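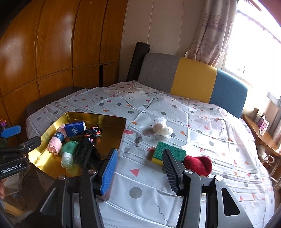
Guests of the Parish: A Year of Open Rooms in Clundton

Last updated: 30th October

The town of Clundton has let rooms to strangers since 1862, when the opening of the branch railway brought more visitors than its two inns could hold. Householders were asked to register any spare bed with the station master, who kept the list in a ledger and sent new arrivals up the hill with a slip of paper. The ledger survives. Its first volume contains 603 entries, many of them in pencil, and gives for each house the number of beds, the distance from the platform in minutes, and whether supper could be had.

The practice declined after the railway closed and had almost disappeared within a generation. Its return is the work of the Clundton Open Rooms Scheme, which completed its first full year this autumn. Under the scheme, residents may offer a single bedroom for up to 100 nights a year. Rooms are inspected before the first letting and again at six months. The scheme sets the price, which is the same for every house in the town, and a small part of each payment is held back for repairs to the footpaths.

The fixed price was the subject of long discussion. Some residents held that a large room overlooking the river should earn more than a box room behind the bakery. Others recalled the holiday lettings of twenty years ago, when rents on the river side rose so sharply that several families moved away. The single price was adopted for a trial period and has since been confirmed. Guests do not choose their house. They state their needs, such as a ground floor room, a house without pets or a late arrival, and are placed accordingly.

In its first year the scheme placed 1256 guests. Most stayed for two nights. Walkers made up the largest group, followed by people visiting relatives at the cottage hospital, for whom there had previously been no lodging nearer than Torance. The second group had not been expected in such numbers, and the scheme now keeps four rooms free each night until six in the evening for hospital visitors.

Standards are set out in a short handbook issued to every host. A bed must be firm, with a second blanket within reach. There must be a lamp that can be turned off without getting up, a hook on the door, and a clear surface large enough for an open suitcase. Hosts are asked to leave some shelf space in the bathroom. The handbook does not deal with decoration. Inspectors report that bedrooms in the town differ greatly in taste, and the scheme regards this as part of what a guest may reasonably expect when staying in a private house.

Breakfast was the cause of more correspondence than any other matter. The original rules required a cooked meal, which proved difficult for hosts who leave early for work in Torance. Since the spring, a host may instead provide bread, butter, fruit and a means of making tea. Complaints on the subject have fallen. A number of hosts continue to cook, and the mill at Sleiman supplies them with oats at a reduced rate.

Bookings are handled from the former ticket office, which the scheme rents from the town. Records were at first kept by hand. They are now held on Zetia, a booking system built for small hostels and altered for the purpose over the winter. The change was not without trouble. For nine days two calendars were in use together, and on one Friday evening a party of six was sent to a house with one bed. They were found places elsewhere before dark, and the rule that every booking be confirmed by telephone dates from that weekend.

The effect on the town is modest but can be traced. The bakery has resumed Monday opening. The evening bus to Sleiman, which had been under review, carries enough passengers to continue until at least next summer. Hosts were surveyed in September and the greater part intend to remain. Those who are leaving gave ordinary reasons, chiefly a returning son or daughter in need of the room.

The coming year will bring two changes. The limit on nights will be relaxed for hosts over the age of seventy, several of whom have asked to let through the whole winter. The old ledger will also go on display in the ticket office from November, opened at the page for the first summer. A number of the addresses in it are letting rooms again, including a narrow house on Chapel Bank, listed then as eleven minutes from the platform, supper by arrangement.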